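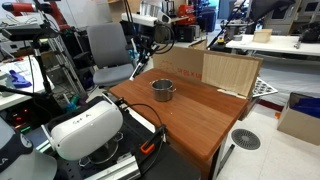

Fustine has a new explanation for the dropped-pot fault, and it is much the same as the old one. Members who run the Fuloslow control software will remember that back in May the grip reading was sticking: the arm closes, the log says "held", and the arm lifts away whether or not anything is in the fingers. The firm blamed shiny objects. Then it blamed cable strain. Now it blames "surface variation", and I would like to know which surface.

The Cultell bench has since put out its own log of 1,886 grip attempts with small household items. In 120 of them the software reported a good hold when the fingers had closed on air. Two of those ended with the arm swinging towards the next station at full speed, still convinced it was carrying something. A steel pot won't do much damage at table height. I'm less relaxed about the people who have the same release running next to a kettle.

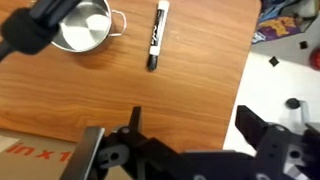 Wrist view at the Cultell bench, with the steel pot and a marker on the table.

Fustine says version 5 fixes it. We were told that about the last one. The release notes mention a "revised confidence threshold", which sounds to me like the same sensor being asked to be a bit less sure of itself, and there is no word on the stop button lag that Polák users reported alongside it.

Until somebody outside the firm has repeated the Cultell run on the new version, keep the speed limit on and stay out of reach while the arm is live. Logs from your own benches are welcome, failures included.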